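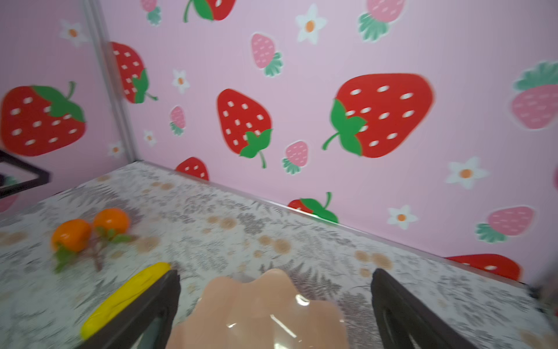

Monday, 7:40 a.m., dye bench

Vat 3 is alive! Came in early to check it before the heaters kicked on, and there was a proper coppery skin on top with a fat purple-blue bloom in the middle. After the sulky gray soup we had all last week I could have danced. The liquor underneath is a clear yellow-green, like weak tea with lime in it, and it smells right too (sweet, a bit barnyard, none of that rotten-egg edge).

What changed: I dropped the lime and went up on the fructose. The old Relham recipe wants equal parts, and I think our water is already hard enough to push the pH on its own. Fructose is at 174 g now for the full vat. Indigo is the same as before, 128 g of the Vieira powder, pasted out in warm water with the glass marbles for a good long shake. No lumps this time. I do think the marbles help, though Vat 2 had them as well and that one went flat anyway, so who knows.

First dips, all on scoured cotton from the Trolgate roll:

Strip A — one dip, one minute. Pale sky, slightly streaky at the fold.
Strip B — three dips, one minute each, airing between. Lovely even mid blue, my favorite so far.
Strip C — one long dip, 10 minutes. Darker than A but not nearly as dark as B, and it crocks badly. Left blue all over my thumb.

So short and often wins again. I keep reading this and keep wanting to test it, and I'm glad I did, because seeing B next to C on the line is so much more convincing than a sentence in a book. Please leave the strips pegged where they are until they've had a full day in the air. The green at the edges of B was still turning when I wrote this.

Tried one scrap of the Mollthorpe linen at the end, for fun. Wow. It took the color faster than the cotton and came out with this soft, almost dusty finish. I only had a piece the size of my hand so I'm ordering more, item 969 on their sheet, the unbleached one. If anyone is adding to that order, write it on the back of this page before lunch.

Things to sort out:
Vat 3 needs a lid that fits. The foil is letting air in on the window side.
pH strips are down to the last few. The cheap ones read a full step high, don't buy those again.
Rinse bucket has a hairline crack near the handle.

Fed the vat a spoon of fructose at noon, stirred slowly along the wall, lid back on. Bloom had re-formed by two. Going to rest it overnight and try a clamped fold tomorrow — the triangle one, with the small blocks — and then maybe a wool skein if the pH has come down enough.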